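搜索商品 请输入关键词 搜索

Griltita 手风琴校音风箱台(脚踏款)

现货。带表。带Covberg夹板一套。两年保修。

修手风琴的人用的台子,拆下来的簧片、簧板、整条音簧座都能放上去吹,推和拉两个方向都有风。脚踩,手空出来,一手按一手刮。以前只做手拉的,Griltita是第一个脚踏的型号,手拉款还在卖,页面另外一个,搜“手拉”就有。

这页东西比较多,急着看能不能用在自己琴上的,直接往下翻到“夹板”。急着问价的直接写信,价格每批跟着皮料走,页面上不写死。

基本情况

台面宽375毫米,放一般维修桌上两边还能剩地方搁锉刀。榉木台面,桦木多层板箱体,风箱折子是厚卡纸加布,四角包羊皮,角上再压一层金属护角,做法跟琴上的风箱一样,坏了按修琴的办法修就行。

标准风压200帕,表在右手边,双向的。表盘零点可以调,台子搬过地方以后请重新归零,盖子掀开里面有个小螺丝,拧的时候不要踩踏板。

踏板和箱体之间用一根钢丝绳,绳长可调。出厂调在中间位置。坐高椅子的放长,坐矮凳的收短。收太短踏板会顶住,风箱张不开,表上看着就是压力上不去,很多人来信问漏风其实都是这个。

重量嘛,一个人搬得动,下楼梯建议两个人。

为什么做脚踏

手拉的台子,左手一直在拉风箱,右手刮一下,放下刮刀,按住,再拉,再听。一条音簧座下来左肩膀是酸的。脚踏以后左手可以扶着簧板,右手的刮刀不用放。快多少不好说,看人,有人习惯了手拉反而嫌脚踏不跟手。我自己头一个星期也不习惯,踩得忽大忽小,表针乱跳。后来好了。

风压稳是第一要紧的。同一片簧,风大风小音高差得出来,低音簧尤其明显,压力大了音往下掉。所以踩的时候看表,针停在200上再读校音器,针没停住读的数都不作数。箱体顶上有一块配重板,松脚以后靠它自己的分量往下压,出风比脚踩的时候平。建议校音读数都在这一段读:踩满,松脚,等针稳,读。

配重板有两个卡位,前面那个是给小高音簧的,后面那个给中低音。挪的时候把风放掉再挪。

夹板

Covberg夹板一套随台子发。铝的,表面氧化过,密封面贴薄麂皮。一套里面包括:

单片簧板用的,窄口
单片簧板用的,宽口,低音用
整条音簧座用的长夹板,27个孔,孔上有滑盖
盲板,不用的时候盖住出风口,测漏也用它

长夹板的孔距做成可以错位的,滑盖一个一个推开。右手高音区的音簧座大多能直接放。簧座脚宽超出密封面的放不了,要另外垫,垫的材料随便,软皮子、毛毡都可以,别用海绵,漏得一塌糊涂。

左手贝司的音簧座形状五花八门,老琴更加是,一家一个样。发个尺寸过来,底面长宽、孔的位置,手画就行,写清楚毫米。能做的会回信说能做,做不了也会回。定做夹板不退。

六角琴、班多钮的大簧板(一整块上面铆一排簧的那种)用不了标准夹板,要配Aksoy长板框,单卖。Aksoy框有四个偏心压扣,压的时候对角压,先轻后重,一次压死一边的话簧板会翘,铝板翘了就很难再平回来,锌板更脆。

口琴簧板有人也问。能吹,但风口太大,要自己做个转接,我们没有现成的。

装台

箱子里的东西:台体、踏板、钢丝绳(已经穿好一头)、配重板、表、Covberg夹板一套、六角扳手、备用麂皮一张、说明书一张纸。

先把台体放平,拿水平尺看一眼。桌子歪的垫桌脚,别垫台子。钢丝绳从桌沿后面垂下去,不要从前面走,会蹭到膝盖,也会蹭到簧片上去的,有人蹭断过一根低音簧的舌头,心疼。

桌面后沿要有个缺口或者留一条缝让绳子下去。没有缝的桌子,随箱有个小滑轮架,夹在桌沿上,夹口能张到普通厨房台面那么厚。

踏板底下贴了胶皮,瓷砖地上够用,打过蜡的木地板会滑,铺块旧地毯。

绳子挂上以后空踩几下,听。有“嗒”的一声是阀门落座的声音,正常。连续的“嘶嘶”不正常,看下面测漏那一段。

测漏

盲板盖上,压扣压好。踩满,松脚,看表针掉得快不快。好的台子配重板落下去很慢,慢到你会想看看手机。落得快就是漏。

先查盲板下面的麂皮,有没有簧屑。刮下来的钢屑非常细,粘在麂皮上肉眼不好找,拿磁铁隔着纸扫一遍。再查风箱四角,用一根羽毛或者一小条薄纸凑近了走一圈,纸动的地方就是。再查表后面的软管,软管插到底没有。

角上漏的,羊皮条自己补,骨胶或者白胶都行,骨胶以后好拆。补完压着过夜再踩。

阀门的皮子用久了会卷,卷了以后推拉两个方向的压力不一样,一边准一边偏。换阀皮不用拆整个箱子,背板六颗螺丝。备用阀皮用Esari的皮条,裁好了的,店里有。 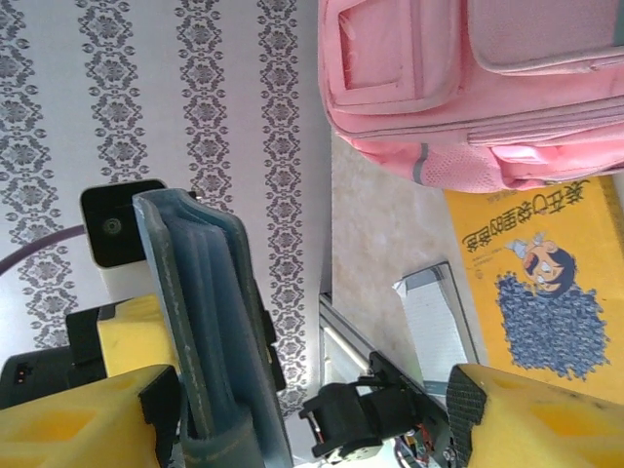

校音的顺序,按我自己的习惯写,不一定要照着来。

拿到琴先别拆。装着的时候每个键推一遍拉一遍,把音高都记下来,记在表格里。表格我们有现成的,写信来要。拆下来放到台子上再吹一遍,同一片簧,装在琴里和放在台子上读数不一样,差多少每个音不同,有的差得很少,有的能差出一截。这个差值就是后面要用的东西。台子上校的目标,等于琴里要的音高加上这个差。不记差值直接在台上校到准,装回去就会不准,然后再拆再校再装,一天就没有了。

差值从哪里来?琴里面的气室、音孔大小、键盖板抬起来的高度、变音推片开得够不够,都有影响。所以先把琴的机械部分弄好再校音。键盖板高度没调平就去校簧,白干。推片没开足的,先修推片。

音簧脏的先清。灰、锈、老蜡渣。手指不要摸簧舌,手上的汗过一阵子就是一个锈点。清锈用玻璃纤维笔,轻的,顺着舌头方向走,从根往尖。横着蹭会把舌头带歪。

皮阀(簧板背面那条小皮子)翘的,能压平的压平,硬了的换掉。翘的皮阀声音上听得出来,起音的时候有“啪”一下,或者音是抖的。换皮阀会动音高,先换皮阀再校,次序不能倒。Esari皮条有四种宽度,低音的要加压条,薄钢片的或者塑料的都行,压条也要装正,歪的会嗡。

蜡裂的重新上蜡。蜂蜡加一点松香,松香多了脆,少了夏天软。店里不卖调好的蜡,运输路上热了会化成一坨,之前卖过,退的比卖的多。自己熬很简单,小锅隔水,别直接上火。

刮簧

要音高上去,在舌尖刮。要音高下来,在靠铆钉的根部刮。下面垫薄钢片,塞在舌头底下托住,不托着刮舌头会往下弯,间隙就变了。背面那片簧够不着的,用小钩子轻轻拉出来再托,拉出来一点点就够。拉过头了会弯,弯了就要重新调起音间隙。

刮一下,吹,读。刮得很少就够,尤其是高音。高音簧舌尖碰一下都能跑。刮过了头再去根部刮回来,可以,但每次都是在拿掉钢,刮多了簧就软,响应变差,最后断在根部。老琴经常见到前面几个师傅刮得坑坑洼洼的舌头,那种能不动就不动。

刮完簧会发热,手托着的地方也会热。热的时候读的数偏,放一放再读。我一般刮完一条座,去弄另一条,回头再读第一条。第二天早上再读一次,跑了的再补。

间隙:舌尖和簧板之间留的那条缝。太小,风大了不响,憋住。太大,风小不响,费风。台子上可以试:很轻地踩,看针在很低的时候起不起音;然后一脚猛踩,看会不会憋住。两头都过得去就是合适。这一点脚踏比手拉好使,脚下一轻一重差别出得来。

颤音组

两片或者三片音高错开一点,听的是拍频。先校中间那排准的,整排校完,放过夜,再去校偏高的那排。低音区拍要慢,往上慢慢加快,曲线要顺。哪怕每个音离目标都差一点,只要顺就好听;中间突然有一个快的,谁都听得出来。

客人要什么样的颤音,先问。问的时候让他放一段他喜欢的录音,别让他用嘴讲,“稍微湿一点”这种话每个人讲的都不一样。干的湿的是行话,客人不懂很正常。

在台子上拍频不好校,两排簧不在一起吹。我的办法是按差值各校各的,装回琴里再听拍,挑出不顺的记下来,单独拆那一条。长夹板两条并排能放的琴型也有,要看座子宽不宽。

室温

校音的时候屋子里温度别大动。早上刚开暖气就校,校到中午全偏了。三月份最讨厌,屋里一会儿冷一会儿热。琴和簧和台子一起在屋里放够了再动手。外面刚拿进来的琴不要马上开箱。

湿度对风箱和皮子影响大,对簧本身小。太干的屋子台子上的麂皮会发硬,密封变差,稍微哈一口气揉软,或者直接换随箱那张备用的。

校音器

台子上不带校音器。台面左后方有一个夹座,可以夹麦克风或者手机。麦克风离簧近一点,对着侧面,别正对着出风的方向,风噪会把读数搅乱。手机应用能用的不少,看得到小数的就行。低音区有些应用会认错泛音,显示高八度,心里有数就好。

夹座是软胶的,夹手机别夹到音量键。

选配和耗材

Aksoy长板框,六角琴、班多钮用。带四个偏心压扣,压扣单坏可以单配。

Esari皮条,四种宽度,按包。阀皮另外一包。订的时候写清楚是簧用还是台子阀门用的,两样厚度不同,寄错过好多次了。

Covberg单片夹板,窄口、宽口,单买可以。密封麂皮裁好的,五张一包。

刮刀、托片、拉钩,我们不做,但是和台子一起订可以帮忙配一套,牌子看当时有什么。

钢丝绳备用一根,带卡头。绳子毛了就换,别等断。断的时候配重板会一下子砸下来,上面要是放着簧座,簧座就跳起来了。

脚踏改手拉的把手:有,少。先问库存。

手拉老款的台子能不能改脚踏?能改一部分。看背板,背板上有两个堵住的孔的是后期的,能加踏板组件。没有孔的早期款不行,里面没有装滑轮的位置,硬装会把底板拉裂。

保养

用完盲板盖上,灰不进去。

配重板不要一直压着风箱放过夜,卸到旁边的挂钩上。一直压着风箱折子会定型,以后张开费力。

滑轮一年一滴油,一滴。油多了会沿着绳子走到踏板上,再走到地上,再走到你袜子上。

铝夹板用干布擦,有蜡粘上去的用塑料片刮掉,不要用钢的刮,划痕就是漏风的地方。

表不要摔。表摔了不修,只换。

表要不要定期校?拿一根水柱U形管对一下就知道,透明软管灌点水,一头接出风口,看两边水面差。200帕对应的水柱差是两厘米多一点点。差得明显的寄回来换。

保修和寄送

保修2年,从收到那天算。保的是箱体、风箱、阀门机构、表(没摔过的)、踏板。麂皮、阀皮、钢丝绳算耗材,不保。自己补过羊皮角的照样保,只要补得像样。自己钻过孔的箱体不保。

木箱发货。箱子请留着,万一要寄回来没有这个箱子很麻烦,纸箱寄回来的台子到的时候配重板经常已经从侧面出来了。寄之前把配重板拆下来单独包,表也拆下来单独包。

收货当场开箱看一眼四个角和表面玻璃。有问题拍照发过来,当天发,隔太久运输公司那边不认。

交货:有现货的两三天内发。没现货的等下一批,风箱是手工折的,快不了。定做夹板另算时间,回信里会写。

可以来店里试。带上自己的一条音簧座来,最好是自己平时觉得最难弄的那条。下午四点以前来,四点以后是客人取琴的时间,店里吵,听不了音。先写信约。

常问的

问得最多的:能不能接电动鼓风机?能,箱体底下有个进风口,出厂是堵住的。但我们不建议校音用鼓风机,马达声盖住拍频,风也有脉动。接了鼓风机吹灰、试响应可以。

能不能只买风箱不买台面?不行。表、阀门都装在台面上,拆开就不成套了。

左撇子?表可以换到左边,两个螺丝,软管够长。夹座相应挪到右边。

小孩的小琴能不能校?能,簧座小,长夹板用得上,多余的孔滑盖关掉。

口琴上面讲过了。

笙的簧呢?有人问过,没试过。有愿意寄一两片来试的,试完写在这页上。

台面颜色能不能选?不能,就原木色上油。油是食品级的那种木蜡油,干了以后没味道。

说明书有没有中文?有,一张纸,正反面。翻的不太好,看不懂的地方以这页为准。要电子版的写信要。

踩的时候有吱吱声?踏板轴干了,一滴油。还吱就是轴套偏了,松开两边螺丝,踩几下让它自己归中,再拧紧。

推的方向准,拉的方向低,差得一致,整条都这样:先查阀门皮子,别急着刮簧。刮了就回不去了。

针一直在抖:软管里进了水汽或者屑,拔下来甩一甩,吹通。再抖就是阀弹簧松了,背板打开,弹簧往里挂一格。

这批的改动

踏板比上批宽,穿工作靴也踩得住。滑盖改成带凹槽的,指甲推得动。表换了玻璃,以前的塑料面沾了松香擦不掉。绳卡改成螺丝的,老的压接卡头停用,老客户要换新卡头的写信来,寄一个过去,邮费自理。

还有一处小的:配重板卡位加了一层毛毡,落座的声音比原来轻。老款想加的,自己剪一条毛毡贴上去一样的。

已知的毛病:个别台子长夹板第一个孔的滑盖偏紧,蜡烛头擦一下轨道就行。不要滴油,油会走到麂皮上。

订购

写信给Songül Saraç,写清楚:脚踏还是手拉,修什么琴为主,要不要Aksoy框,Esari皮条要哪几种宽度,收件地址和电话(木箱快递一定要电话)。回信一般隔天。赶上风箱上胶的日子会晚一点,手上全是胶,敲不了键盘。

型号请写Griltita脚踏,别只写“风箱台”,手拉的也叫风箱台,上回就有位客人收到手拉的,来回运费两边都不高兴。

配件单独订的同上,数量写在品名后面。皮条按包不按条,写“3”就是三包。

付款方式回信里发。发货以后给单号。

老客户寄回来换阀皮的,台子里请夹张纸条写名字。现在架子上有一台不知道是谁的,寄件单糊了,看到这页的认领一下,手拉款,左后角补过一块深色的皮。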